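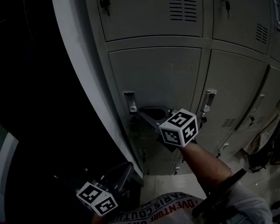 I have carried the same backpack through four jobs, and for most of that time I carried it because there was no place at work to put it down. So when people tell me that assigned storage is old-fashioned, that modern offices are all about being light on your feet, I get a little heated. Give people a locker! A real one, with a door that closes and a key that belongs to them until they quit.

My last office, in Drillatville, went to shared desks in November of the year before I left. We'd all had our own spot before that, with drawers full of the usual junk: tea bags, spare socks, a phone charger from two phones ago. Then one morning we got an email with the word "freedom" in it three times, and after that you sat wherever there was a chair. You were supposed to clear everything off at the end of the day, down to your coffee mug. I ended up hauling a laptop, a lunch, running shoes, a sweater (that building was freezing) and a paper notebook back and forth on the bus, every single day, like a kid with a field trip.

What bugged me wasn't really the weight, though my shoulder would disagree. It was feeling like a visitor. I'd been there seven years and I left no more trace of myself than the guy who came to fix the printer. My friend Yabsira Kahsay worked two floors down from me and she took to hiding her good shoes behind a big potted plant by the elevators. She was a senior manager! She had a budget and a team and she was stashing her heels in the greenery.

I know the case against me. Floor space costs money, and a wall of lockers doesn't answer emails. Half of them end up stuffed with one dead umbrella and somebody's jacket from a conference. People leave and take the key with them, and then some poor soul has to get the thing drilled open. I had a long argument over this with Nima Jalali, who used to run the building side of things at Bosman, and he told me he once had 700 lockers to look after and that they gave him more grief than the heating did. His view was that people will use whatever space you hand them to avoid throwing anything out. He's probably right about that. I have seen the inside of my own hall closet.

But I keep coming back to what the space is for. We let people keep a bit of clutter because they are going to be spending a third of their lives in the place. If you'd like them to bike in, they need somewhere for a helmet and a clean shirt. If you'd like them to go for a run at lunch, they need a place for the shoes that isn't under a colleague's nose. Parents pick up birthday presents on their break and don't want them sitting out. Some people have medicine they'd prefer to keep private, or a change of clothes for reasons that are none of anybody's business.

And please, keep the keys. My gym put in those code locks where you choose four numbers every visit, and I have stood there in a towel, twice now, trying to remember whether I used my mother's birthday or my old zip code. The app ones are worse. Zotidum, the place where I did contract work for a while, had lockers you opened with your phone, so naturally the day my battery died my charger was in the locker. I had to wait for a man with a laptop to let me get at my own sandwich. A key does one thing. You can lend it to a friend and say "grab my jacket, would you?" and nobody has to reset anything.

Sure, keys get lost. I've lost plenty. I once paid Ornard, our local locksmith, more than the bag inside was worth. I'd still take that over a login.

Schools seem to be having this same fight, by the way. My nephew's high school has 1,000 students and took its lockers out of the main hallway to make it feel more open. I'm sure it does feel more open. He also walks around with every textbook he owns on his back and looks like he's about to climb a mountain. When I asked him what he'd do with a locker if he had one, he thought about it and said he'd put his coat in it. He wears the coat all day now, indoors, through math and everything.

I started somewhere new this summer and the first thing I asked about, before the vacation days, was where I could leave my stuff. They gave me a small drawer. It sticks, and you have to lift it a bit as you pull, but my tea is in there, and so are my socks.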